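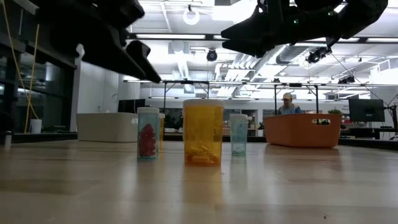
2 min read

Hello again, and thanks to everyone who wrote back about the soup issue (yes, you can freeze the barley one, no, I wouldn't do it twice).

So this month I want to talk about vitamins, or more exactly about the shelf above my toaster, which I finally cleaned off last Saturday. I had 19 bottles up there! I take two things. One is vitamin D, which my doctor asked me to take, and the other is iron, same story. Everything else was me walking through a store in a bad mood and coming out with something for my hair.

I got the push from Bożena Kaczorowski, who runs the Tuesday table at the Nemport library. She told me to put every bottle on the counter, turn the labels out, and read the dates out loud like I was calling bingo. I felt silly for maybe a minute and then I got into it. The oldest was a fish oil I'm pretty sure I moved here with — it came from the Policarpio Street apartment, and I left there five years ago. One bottle held 200 tablets of something I'd taken twice. I remember being proud of the price.

A few things I learned along the way. The bathroom is a bad spot for pills, and so is right over a toaster, so mine have moved to the hall closet with the batteries. If you pour things into a different bottle to save room, write the name and the date on it, with a real marker. I had a jar of mystery tablets that could have been zinc or could have been for the cat. And please don't flush the old stuff unless the label tells you to. The Gonano pharmacy on Drerovia Avenue has a drop box just inside the door, and I was in and out before my parking ran down. 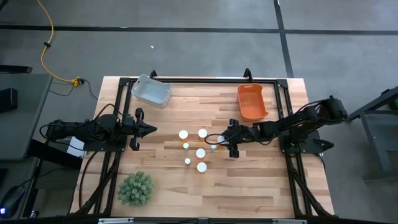 Small and white, like half of what I threw out.

I also brought my short list to my checkup and it made the visit so much easier. Usually I sit there saying "the round one, in the morning" and hoping somebody knows. This time I handed over a piece of paper with the names and amounts, and we had time left to talk about my knee — which is fine, thank you to the three of you who asked.

If you do your own shelf this week, write and tell me the oldest date you find. I'll print the winner in the next issue, first name only if you're shy. And bring your squash recipes, I have far too much squash.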